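Thread on the fit-out for the Calosden dispensary in Dornden, now that the drawings are signed off. I did the interior for this one and a few people asked how a cannabis shop gets planned. 1/12

The unit used to be a shoe repair shop with a key-cutting counter. It has a long, narrow floor with one window on the street and a back door to the alley. Ceilings are good. The floor was four kinds of tile laid over each other. 2/12

State rules set most of the layout before I drew a line. There has to be an ID check at the door, then a locked door, then the sales floor. Product can't be seen from the street. In a narrow unit that eats the front third of the space. 3/12

The client didn't want the front room to feel like a bank lobby or a clinic. We put a bench along the left wall, a low desk for the ID check, and a window of reeded glass between the lobby and the shop. You get light and movement through it, and no view of product, so the inspector was fine with it. 4/12

Lighting. Most of the shops I visited used cool white panels everywhere, and flower looks gray under them. We went with warm track heads over the counter and left the aisle a bit dimmer. High color rendering lamps cost more. I would cut the furniture budget before I cut those. 5/12

The counter is by Mulcahy, a local millwork shop. White oak front, solid surface top, with the display set into the top under glass. It has two heights. The lower section is for anyone seated, and it has the same display as the tall section. I asked for that early, because it usually gets dropped when the quotes come in. 6/12

Storage took more time than anything the customer will see. The vault is at the back, next to the alley door, with a receiving table just inside. Staff check in a delivery, label it and put it away without crossing the sales floor. The first plan had them walking through the line with totes. 7/12

Drawers behind the counter are by Skellus. Shallow ones at the top for pre-rolls and vapes, deeper ones below for jars and edibles. Every drawer locks, and one key does a whole bank. We mocked up a bank in cardboard and had the budtenders fill pretend orders at it. They moved the scale to the other side, which I had gotten wrong. 8/12

Smell. People forget this one until a neighbor complains. There's a dentist upstairs and the lease has an odor clause. We put carbon filters on the exhaust and kept the vault at lower pressure than the rooms next to it. The mechanical work came to almost 4,000 dollars over what we'd carried for it. 9/12

Color is a dull green on the back wall, plaster on the sides, and a clay red inside the display niches. No leaf graphics anywhere. The owner asked for that in our first meeting and I was glad to hear it. The sign outside is the name in small metal letters, which is about all the sign code allows anyway. 10/12
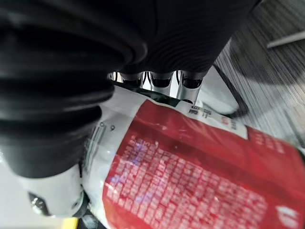 Questions I've been getting. Yes, we kept the old key counter. It's the bench top in the lobby now, sanded and oiled, with the dents left in. No, the shop doesn't have a smell bar. The rules changed while we were drawing and the jars have to stay sealed. The floor is sealed concrete. We pulled up all the tile and the slab under it was in decent shape apart from a crack near the back door. Opening is planned for August if the final inspection goes through. 11/12

If you're starting one of these, get the security plan before the floor plan. Camera positions, door hardware and the vault wall all have to be in the first set you submit. We had to move one light track and a sprinkler head to clear a camera view, and that meant another round with the city. I'll post the counter details once Mulcahy has finished the install. 12/12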